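# Riler tissue box cover, woven

A tissue box is an ugly thing that every house needs within arm's reach. Flandari has been weaving covers for them for long enough to have opinions, and the Riler is the one we keep restocking. It drops over the cardboard, the tissue comes up through the slot, and the supermarket's idea of a watercolour meadow is hidden from guests.

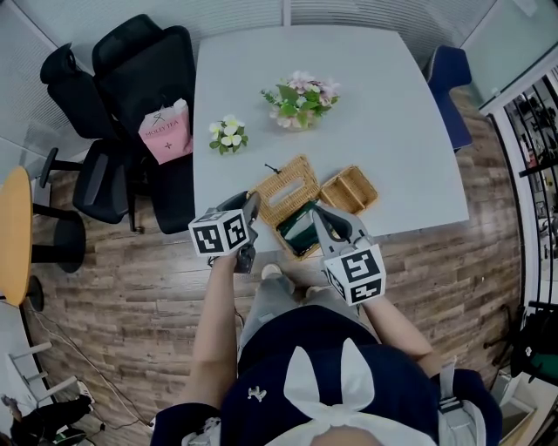

The weave is tight enough to hold its shape if someone sits on it once. We make no promises about twice. Feet are optional and come in a packet of 4, with 5 supplied, as one always rolls under the fridge.

## Sizes and finishes

- **Riler Flat**: for the long, low boxes. Weighs 205 g.
- **Riler Cube**: for the square ones people buy by mistake.
- **Finishes**: natural, smoked, or Baptista white, a colour that will show every fingerprint in the family.

## Looking after it

Dust it with a dry paintbrush. If it gets sticky, wipe it with a damp cloth and dry it away from radiators, which make the strands brittle and the cover creak at night. Please don't put it in the dishwasher. We had to add that line in November.

Stray ends can be snipped with nail scissors. Cats will offer to help with this and should be refused.

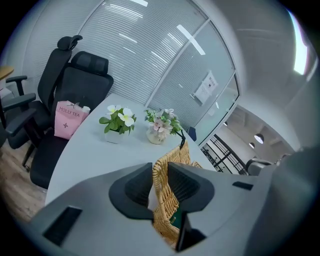 *Woven basket, with potted flowers on the table behind.*

## Goes with

The Esar tray takes a Riler Flat with room left over for keys, reading glasses and the remote you were blaming on somebody else. Sold separately, naturally.

## Ordering

Orders over £40 go out free. Anything placed on a Sunday sits in a queue until we have had breakfast on the next working day. Returns are fine if the cover is unused, and we can tell. Tissues are not included, and yes, we do get asked.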